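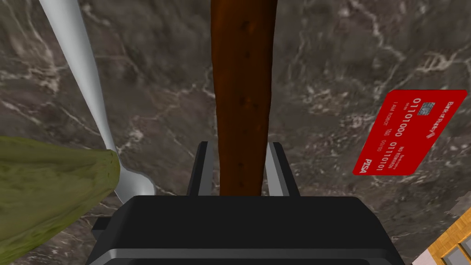 짙은 대리석, 가는 흰 줄무늬

목록 > 살림과 수리 > 돌·타일 > 대리석 상판 얼룩, 어디까지 참으시나요

보낸 사람: Wenjie Xia
받는 사람: 살림과 수리 메일링 리스트
날짜: 2020년 2월 10일
제목: Re: 대리석 상판 얼룩, 어디까지 참으시나요

Maya Najjar 님이 쓰셨습니다:
> 이사 온 집 부엌 상판이 어두운 대리석입니다. 전 주인은 "관리가 거의
> 필요 없다"고 했는데, 레몬을 한 번 썰고 나서 그 말의 뜻을 다시
> 생각하게 됐습니다. 동그란 자국이 뿌옇게 남았고 닦아도 그대로예요.
> 가스레인지 옆에는 기름이 밴 것 같은 진한 얼룩도 있습니다.
> 남편은 Clindel을 한 통 사다 부으면 된다고 하고, 시어머니는
> 식초로 닦으라고 하십니다. 누구 말을 들어야 할까요?
> 그리고 다들 그냥 참고 사시는 건지, 참는다면 어디까지 참으시는지
> 궁금합니다.

Maya 님, 우선 시어머니께는 감사하다고만 하시고 식초병은 찬장 깊숙이 넣어 두세요. 레몬이 한 일을 식초는 더 넓게 합니다.

저는 Virkasby의 낡은 아파트에서 대리석 상판과 23년을 같이 살았습니다. 결혼 생활보다 깁니다. 그동안 와인, 커피, 김칫국물, 그리고 정체를 끝내 밝히지 못한 파란 액체를 차례로 겪었고, 상판은 매번 저보다 오래 기억했습니다. 그러니 아래 내용은 전문가 의견이라기보다 전과 기록으로 읽어 주시면 됩니다.

1. 뿌연 동그라미는 얼룩으로 치지 마세요

대리석은 대부분 탄산칼슘이고, 산이 닿으면 표면이 녹습니다. 레몬 자국은 뭐가 묻은 자리가 아니고 돌이 조금 없어진 자리입니다. 없어진 걸 닦아서 돌려놓을 수는 없으니 세제를 바꿔 봐야 팔만 아픕니다. 방법은 광택을 다시 내는 것뿐입니다. 작은 자국이면 대리석용 광택 분말을 물에 개어 젖은 천으로 문지르면 꽤 가려집니다. 넓으면 사람을 부르세요. 저는 한 번 직접 하겠다고 나섰다가 동그라미 하나를 타원 하나로 키운 일이 있습니다.

어두운 돌은 이 점에서 특히 인정이 없습니다. 흰 대리석의 산 자국은 비스듬히 봐야 보이는데, 검은 쪽은 부엌에 들어서면 먼저 인사를 합니다. 대신 흰 줄이 많고 바탕이 얼룩덜룩한 돌일수록 웬만한 흠은 무늬에 섞여 넘어갑니다. 저는 매장에서 "무늬가 얌전한 걸로 주세요" 하는 손님을 보면 소매를 잡고 말리고 싶어집니다.

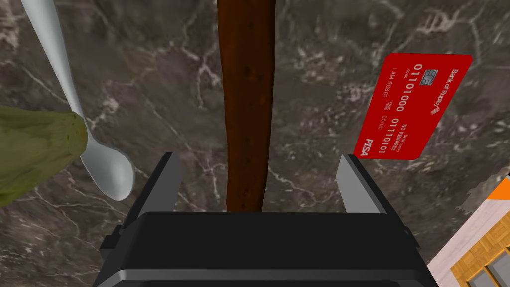

2. 기름 얼룩은 습포로 뽑습니다

가스레인지 옆의 진한 얼룩은 스며든 기름일 가능성이 높습니다. 이쪽은 희망이 있습니다. 베이킹소다를 물에 개어 땅콩버터 정도로 되직하게 만들고, 얼룩보다 조금 넓게 바른 다음 랩을 덮어 가장자리를 테이프로 붙입니다. 하루 두고, 랩을 벗겨 완전히 말린 뒤 플라스틱 주걱으로 걷어냅니다. 한 번에 안 빠지면 또 합니다. 저는 2주 동안 같은 자리에 반복한 적이 있는데, 그사이 가족들은 그 덩어리를 반죽으로 알고 지냈습니다.

문지르지 마시고, 마르기 전에 걷어내지 마세요. 기름을 끌어내는 건 마르는 과정입니다. 참을성이 없는 분은 랩 위에 도마를 올려 두고 못 본 척하시면 됩니다.

Clindel은 제가 알기로 침투성 코팅제입니다. 이미 밴 기름 위에 부으면 얼룩을 정성껏 보관하는 셈이 되니, 남편분께는 순서만 바꾸자고 하세요. 먼저 빼고, 말리고, 그다음에 바릅니다. 코팅을 해도 산 자국은 생깁니다. 통에 작은 글씨로 그렇게 적혀 있고, 큰 글씨로는 다른 이야기가 적혀 있습니다.

코팅이 아직 살아 있는지 보려면 물을 몇 방울 떨어뜨려 놓고 십 분쯤 다른 일을 하세요. 닦았을 때 그 자리가 진해져 있으면 다시 바를 때가 된 겁니다. 저는 해마다 4월에 합니다. 특별한 이유는 없고 달력에 한 번 그렇게 적었더니 계속 그렇게 됐습니다.

3. 견적에 대하여

지난번에 Muchen Lu 님이 올리신 Flotport 업체의 전체 연마 견적이 1,083유로였지요. 상판 전체에 모서리까지라면 터무니없는 값은 아닙니다만, 현장을 보지도 않고 전화로 끝자리까지 불러 주는 사람의 자신감은 조금 무섭습니다. 저는 Deng 석재에 부분 연마만 맡기고 50유로를 냈습니다. 오신 분이 일하는 시간보다 제가 해 놓은 타원을 들여다보는 시간이 길었습니다. 출장비는 따로였고요.

맡기실 때 꼭 물어보세요. 유광으로 되돌릴 건지, 아예 무광으로 갈 건지. 무광으로 갈면 산 자국이 훨씬 덜 보입니다. 대신 어두운 돌은 색이 한 톤 빠져서 비 오기 직전의 보도블록처럼 되는데, 그게 좋다는 분도 계십니다. 저희 언니가 그렇습니다. 언니 집에서는 레몬을 아무 데서나 썹니다.

바닥까지 같이 손보실 생각이면 상판을 먼저 끝내세요. 연마 슬러리는 비닐을 아무리 덮어도 길을 찾아냅니다. Hongmei Gu 님은 돌바닥을 포기하고 민무늬 갈색 바닥으로 가셨다는데, 흘린 간장이 안 보인다며 만족하신답니다. 안 보이는 간장이 좋은 것인지는 별도의 주제로 다뤄야 할 것 같습니다.
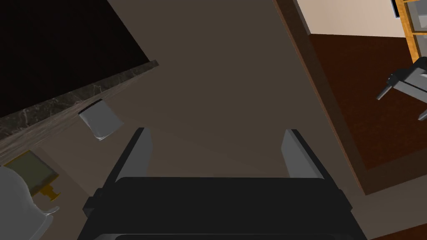
4. 어디까지 참느냐는 질문

이건 정답이 없어서 제 기준만 적습니다. 손으로 만져서 거칠면 고치고, 눈에만 보이면 둡니다. 손님이 알아채면 원래 무늬라고 합니다. 한번은 Guangming Zhong 님이 저희 집에 오셔서 바로 그 타원을 가리키며 "이 부분 결이 참 좋네요" 하신 적이 있습니다. 이 리스트를 읽고 계시는 줄 알면서 이제야 밝힙니다. 죄송합니다.

레몬은 도마에서 썰고, 올리브유 병 밑에는 접시를 받치세요. 중성세제와 물이면 평소 청소는 충분합니다. 욕실용 세제는 이름에 '순한'이 붙어 있어도 성분표부터 보시고요. 석회 제거용은 대체로 산성입니다.

혹시 습포를 해 보시면 며칠 만에 빠졌는지 여기 올려 주세요. 파란 액체에 대해 아시는 분의 제보도 계속 받고 있습니다.

Wenjie

추신. 광택 분말을 쓸 때는 구석에 먼저 시험해 보세요. 커피 머신이 올라갈 자리가 제일 좋습니다.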